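Notebook, bench 2, June. Sunday, because the building is quiet and the Zesano people aren't in to ask when it will be "product."

Question on the board is still Szymon's: can it do a chore yet. He wrote it in March in permanent marker, so we're stuck with it. Today's chore is sausages on sticks, toaster oven, tray. A bored nine-year-old can manage this. I have met the nine-year-old and would not hire him either, but the comparison stands.

Logged so far: 423 attempts on the tray routine across both arms. Before that we did 2,581 on folding towels, and I still fold my own towels.

What bothers me is the tray. It wants two hands that agree with each other. The left takes hold of a short end, the right is supposed to come round and share the load, and the planner (Cluseck, current build) gives the right arm a very long think first. Pietrzak calls this "deliberation." I timed one at 20 seconds. My grandmother would have had lunch served and the plates back in the cupboard.

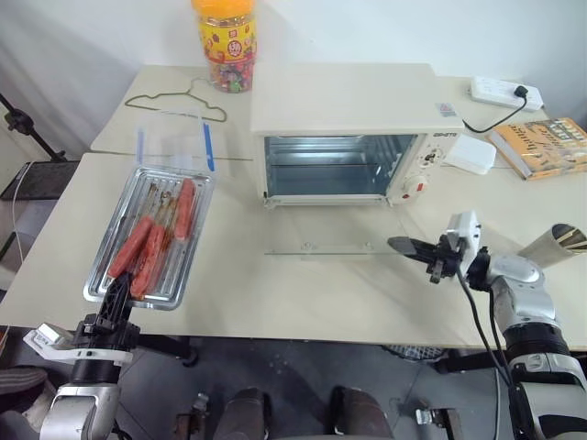
Grip force next. Too little and the rim slides out of the fingers. Too much and the far end lifts and whatever is on the sticks goes for a walk. The Hodžić fingertips are better than the old pads on thin metal edges but they pick up grease, and then we are back to the rim sliding out. Wiped them with alcohol between runs, by hand, mine. So the machine that does the chore has created a chore. Wrote that on the board under Szymon's question. He didn't laugh.

Scraping the burnt stuff off the ridges is not in scope. Asked, was told "phase two." I did it at home with the green side of a sponge.

To do:
- lower the approach speed on the left, it bumps before it closes
- ask Sukeo if the wrist camera mount comes in a shorter version
- right arm: cap the planning time, see what breaks
- new sponge

Szymon wants the chore verdict in one word for the monthly report. Put down "partly." He has asked for a different word.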